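ZERNPORT

PRESS RELEASE
For immediate release
Voltorwood, Sunday, January 11, 2026

Zernport publishes Catard patching and labelling standard for small equipment rooms

Zernport, the network cabling contractor based in Voltorwood, has published Catard, a working standard for the patching, labelling and recording of copper Ethernet connections in small equipment rooms. It applies to installations with a single cabinet or an open bench and to patch leads terminated with RJ45 plugs. It does not cover fibre, outdoor runs or fixed cabling behind the panel.

The standard replaces the company's earlier site notes, which had grown up separately in its Voltorwood and Bang offices and did not agree on port order, boot type or the treatment of the last pair of ports in a block. A review of 61 customer rooms found 429 patch leads whose entry in the room record did not match the port in use. Most of the errors were between neighbouring ports in the same column, or between an odd port and the even port across from it.

Port order

On the type of unit used for the Catard trials, ports 13 to 24 sit in one metal block. Odd numbers run along one side and even numbers along the other, so port 23 is opposite port 24 and next to port 21. An installer counting along a row without reading the printed labels will record 14 as the second port, then go wrong at the third.
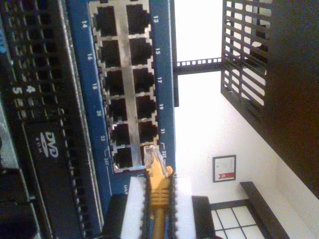

Catard requires the printed number to be read and written down before the plug is inserted. Counting from the end of the block is no longer accepted as a way of identifying a port. Where a unit is laid or mounted on its side, the record must state the orientation, and the number is still taken from the label beside the socket. The position of the socket on the drawing is treated as secondary information.

Printed brackets at the end of a block are to be noted in the room record. The final pair may have a different role from the ports beside it, depending on the unit, and the installer is to check the manufacturer's documentation before using either port for an ordinary lead.

Bench and surface preparation

Open-bench work is covered in section 2. Equipment must stand on a level surface with enough clearance in front of the ports for the plug, the boot and the first bend of the lead. Anything that shares the surface is to be fixed down or moved away from the patching area before work starts. Mounting plates are checked for fit at every bolt hole. Heavier supply and control cables are routed to the side of the plate, clear of the patch leads, with a loose curve where they leave a connector – a cable under tension at the fitting is recorded as a fault even if the equipment is working normally.

Wooden bench tops remain acceptable. The standard asks only that they are dry, clean and free of offcuts and loose screws.
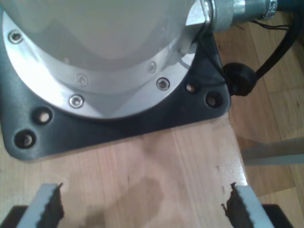
Leads and strain relief

Catard leads have a clear plug body and a moulded, ribbed boot. The clear body allows the contacts to be inspected before insertion. The boot gives a gripping surface behind the plug and limits the bend where the cable enters it. Leads are handled by the boot. Pulling on the cable itself is not permitted during insertion, removal or tracing.

Yellow is the colour set aside for leads under test or awaiting an entry in the record. Once the entry is complete, the yellow lead is either replaced with one in the room's normal colour or tagged as permanent. Rooms that already use yellow for another purpose may choose a different test colour, provided it is written on the inside cover of the record book.

The insertion procedure is as follows:

Read the port label and enter the number in the record.
Inspect the socket for dust, damage and bent contacts.
Inspect the plug contacts through the clear body.
Hold the lead by the boot, with the plug square to the socket and the latch on the correct side.
Bring the plug to the mouth of the socket and check alignment before applying force.
Push straight in until the latch engages.
Apply a light pull to the boot to confirm that the plug is retained.
Check the link indicator, where fitted, and initial the record.

If the plug does not enter freely at the fifth step, it is withdrawn and inspected again. Rocking the plug from side to side is listed as a cause of contact damage.

Mixed equipment

Few small rooms contain equipment from one maker only. It is common to find panels, switches and server chassis side by side, with port numbering that begins again on each unit. Catard therefore gives each unit a single-letter prefix, written ahead of the printed port number. Port 6 on the first unit is entered as A6 and port 6 on the second as B6. Prefixes run from top to bottom in a cabinet and from left to right on a bench, as seen by a person facing the ports.

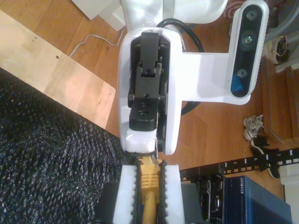
Yellow Ethernet lead with ribbed strain-relief boot. Lower right: black patch panel and Dell unit.

Suffix letters printed on a unit are kept. A port marked 23T is entered with its T, and a record showing plain 23 for such a port is to be corrected at the next visit. Zernport found that dropped suffixes were the most persistent error in the older Bang records, partly because the previous form had space for only two characters. The new form has a wider column.

Ventilation grilles on neighbouring chassis must stay clear. Leads may not be draped across a grille or tied to it, and spare length is to be stored to the side of the unit. Drive bays and front switches must also remain usable with all leads in place.
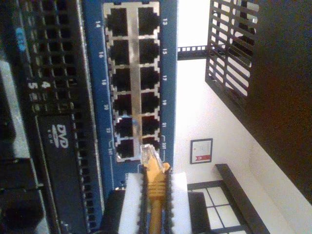 Page 2 of 3

Availability

The Catard standard is available now from both Zernport offices as a printed booklet and as a file for use on site. The room record form is supplied with it and may be copied freely by customers for their own rooms.

Existing customers do not need to re-patch working connections. Records will be brought into line at the next scheduled visit, and rooms under a maintenance agreement will be converted at no extra charge. Zernport expects the conversion to be complete in May. Comments on the text are accepted until then and should quote the clause number.

About Zernport

Zernport installs and maintains structured cabling for offices, schools, workshops and laboratories from its offices in Voltorwood and Bang.

Press enquiries: Zernport, Voltorwood office.

Ends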